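Frequently asked questions about the kitchen and the storeroom

Who can use the kitchen at Olla?
Everybody who rents a room in the house, and also the guests of the Saturday-free cooking courses in March. You only need to write your name on the sheet near the door. If you come with more than six people, please write first to Jolanta Ostrowski, she keeps the calendar.

Where do I put the vegetables that I bring?
Please put them on the table first, not directly on a shelf. Leafy vegetables should be shaken outside before, so that the soil stays in the garden. After this, you sort them: what will be cooked today stays on the table, and all other things go to a basket.

Can I put a basket on the floor?
Yes. The floor is tiled and easy to wash, so a basket can stand there during the day. In the evening we ask you to lift it, so the person who mops does not need to move it.
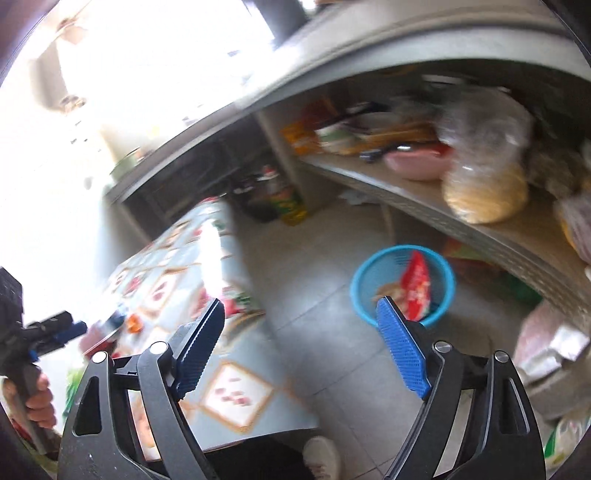
Potatoes and onions should have separate baskets. When they are kept together, the potatoes start to sprout sooner, and we had this problem two winters ago with a full sack.

What is allowed on the long shelf?
Dry goods in closed packages: flour, rice, lentils, sugar, tea. Opened packages must be closed with a clip or moved to a jar. Please do not keep fresh food there. The top gets full very quickly, so look at what we already have before you buy more.

How do I mark my own food?
Write your name and the month on a paper tape. Food without a name is considered common, and anybody may cook it. Roman Domański checks the dates once in a month and puts the old packages in one box by the door. You have one week to take them back.

Is it possible to cut directly on the table?
No, please use a board. The tablecloth is used every day and a knife goes through it easily. If you spill oil or beet juice, wipe it immediately with warm water and a little soap.

How much does it cost?
The kitchen is included in the room price. For guests we ask 80 crowns for one day, which covers gas, salt, oil and cleaning supplies.

Whom do I ask if something is missing?
Ask Jolanta or Roman, or call the house on extension 529 between 9 in the morning and 4 in the afternoon. For spices you can simply write on the shopping list.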